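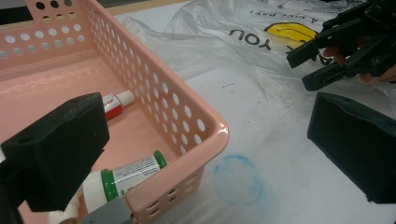 How to hand the packing bench over to a robot without losing the people who know how it works

Tuesday, July 18, 2023

Trerneo packs small orders for pharmacies and corner shops, mostly tubes: toothpaste, hand cream, things for feet. In the spring we were told that part of the bench at our Trirnau site would be automated. The robot is called Marty. The naming was put to a vote, and Marty beat several suggestions that can't be printed.

What follows is how we went about it, written up for the other sites, who get theirs from August. Follow it in order. We didn't, and had to do step 2 twice.

Step 1. Write down what the job is

The official procedure for packing an order was four lines long. It said to pick the items, check the items, bag the items and seal the bag. Anyone who has done a shift knows this leaves out most of the shift.

Sit with the packers and list what they do. Ours turn a tube so the cap faces away from the heavy things. They shake a bag open with one hand. They know which cream leaks. Management had never heard of any of this and was rather moved by it.

Step 2. Choose the items

Start with 24 items and no more. Ours included small tubes, large tubes, tubs with ridged lids and one boxed soap which caused an argument. Leave out glass. Leave out anything that rolls off the table when you look at it.

Put the items in the same plastic baskets you use every day. The first time round we bought a nice new set in dark grey, and everything had to be repeated when the real baskets came back.

Step 3. Let the packers do the showing

Marty learns from people doing the job with hand-held grippers, one in each hand. Packers should do this. Our first go was done by two people from the office, who were keen, tidy and slow, and for a fortnight so was Marty.

We recorded 1000 packings in all. Allow each person 200 at most, spread over several days. The grippers are heavier than they look and your thumbs will have opinions. Swap people every half hour and keep their pay at the full packing rate, including any bonus they would have earned. Put that in writing before you start, as we were asked about it before anyone had taken their coat off.

Tell people to work the way they normally do. If a tube gets dropped, pick it up and carry on. A recording with a fumble in it is still useful, which is more than can be said for most staff training.

Step 4. Sort out the bags

Carrier bags are the hard part. They crumple, they cling and they fold themselves over whatever you were about to pick up. Our software supplier, Flulance, described this as "an interesting deformable object problem". The packers had been describing it for years in fewer words.

For the first month, have a person open the bag and let the robot fill it. Then try it the other way round if you enjoy disappointment.

Step 5. Run both benches side by side

Keep a staffed bench going next to the robot. On its best day so far Marty packed 238 orders, which a decent packer will beat before the afternoon tea break. Marty does, however, turn up for the night shift, and the night shift was the one we could never fill.

Step 6. Change the job titles last

The packers who did the showing now look after the robot bench. They clear jams, reject odd bags and record new items when the range changes. That is a different job and it should have a different pay grade. Ours took eleven weeks to come through, during which time everyone was called "packer (temporary other)". Agree the grade first if you can.

Two people didn't want to move across and stayed on the staffed bench. Let them. It's also where the boxed soap goes.

Questions about gripper bookings go to the Trirnau site office. Please return the chargers.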